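3.2 Acoustique des locaux et bruit de fond

Les mesures ont été conduites sur deux sites, Donstead et Prosthorpe, selon le protocole proposé par Mac Mathúna et Chrysikopoulos. Le temps de réverbération a été relevé par bandes d'octave, la source étant placée successivement dans deux angles opposés du local. À Donstead, 401 enregistrements ont été retenus après élimination des séquences saturées. Les postes de travail debout, où l'opérateur se tient au-dessus d'un sol dur (fig. 4), ont été traités séparément des postes assis.

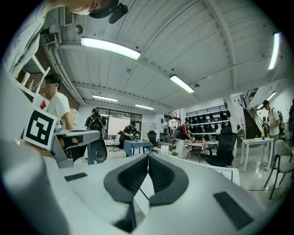
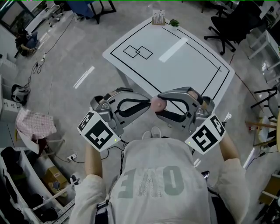 Figure 4. Activité manuelle avec préhenseurs tenus à la main, deux points de vue.

La dispersion entre positions de microphone reste faible au-dessus de 600 Hz. En dessous de 200 Hz, en revanche, les modes propres du local dominent et les écarts atteignent jusqu'à 10 dB – valeur comparable à celle que rapporte Melnychuk pour les ateliers de Lowther. La correction de Baxter, appliquée aux bandes graves, n'a réduit ces écarts que partiellement. Les relevés de Prosthorpe, effectués en mars, présentent un bruit de fond plus stable, la ventilation y étant à débit constant. Ils servent de référence dans la section 3.3.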